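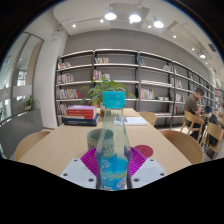

Shared Reading Table, Gravedholm Reading Room
Progress report to the Vevine small grants desk
Submitted 3/31/23 by Ingeborg Diekmann, room coordinator

1. Status

The grant covers furnishing and running one long reading table in the Gravedholm reading room, with open shelving beside it, for use without a membership card. The table has been in service since September. Furnishing is complete. Shelf stock is behind the level set out in the application and is dealt with in section 3.

The long table and the chairs are light wood. Chairs stay at the table overnight and are not stacked. The same finish was requested for the table and the chairs so that later chairs can be ordered from the same range. Gisler supplied both and has confirmed that the range will be kept. No chair has been returned for repair. Two felt pads came off chair legs and were replaced from the spare pack.

Drinks at the table

The application proposed a ban on drinks. We changed this after the first month. Readers who stay through an afternoon bring a bottle or a mug in any case, and under the ban these were kept on the floor, where they were knocked over more often than they would have been on the table. The current rule is:

Bottles must have a screw cap, and the cap goes back on between drinks.
Mugs and bottles stand on a coaster.
Drinks stay away from open books.

Round red coasters were bought for this purpose from the sundries line. Red was chosen because it can be found quickly against pale wood at closing. Ring marks on the tabletop were recorded before the change and have been treated with oil. The one near the far end is still faintly visible under side light, and we do not plan to sand it. Compliance with the coaster rule is good for mugs and uneven for bottles. A printed card stating the rule was tried and then withdrawn, as readers used it as a bookmark.
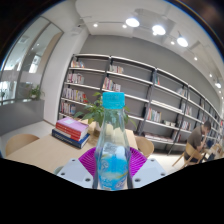
2. Table stock and plant

A short stack of books is kept on the table itself, apart from the shelves. It gives a reader who sits down without a book something to open. The largest and heaviest volume goes at the bottom, currently a dark blue one, with smaller books above it. The stack is changed when the shelves are checked. Books taken from it are usually left open on the table, and staff close them at the end of the day. We have stopped asking readers to return them to the pile, as the order was never kept.

One leafy green plant stands on the table. The application listed a floor plant by the door, but that position blocks the return cart. The plant is watered by whoever opens the room. Its leaves are broad and collect dust, and wiping them has been added to the monthly list. It has to be moved whenever the table is cleaned, so a larger pot will not be bought.

3. Shelving and shelf stock

The long shelving has dark uprights and pale shelf boards and follows a curve along the room. The curve was the main difficulty during installation. Straight book supports do not sit flush on the boards, and where a shelf is only partly filled the books lean. Bujar Ivanov tested two types of support in September. The weighted type holds, and an order for 100 has been placed with Vullance. Delivery is expected in the next reporting period.

Most shelves are still sparsely filled. The target was 300 additional volumes by the date of this report. The shortfall has one cause: donated books were accepted more slowly than planned, as each is checked for damp and for duplicate titles before it is shelved. More than 13 boxes remain to be checked.

Stock on hand has been grouped in small clusters across the bays, with gaps left between them. The alternative was to fill one end completely and leave the other bare. We tried that first and readers did not walk as far as the last bays, which also left the chairs at that end of the room little used.
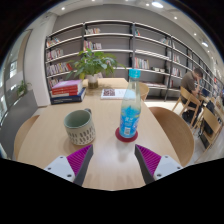 Grouping the books in clusters makes reshelving slower, and new staff have needed a plan of the bays to hand. The plan is now kept in the desk drawer and is updated in pencil.

4. Next period

Fit the weighted supports, starting with the bays where books lean most.
Finish checking the donated boxes and shelve what is accepted.
Buy spare coasters from the remaining sundries balance.
Re-oil the tabletop once, outside opening hours.

No change to the budget total is requested. We ask for approval to move the unspent floor plant amount to book supports. The revised budget sheet is attached - only those 2 lines differ from the approved version.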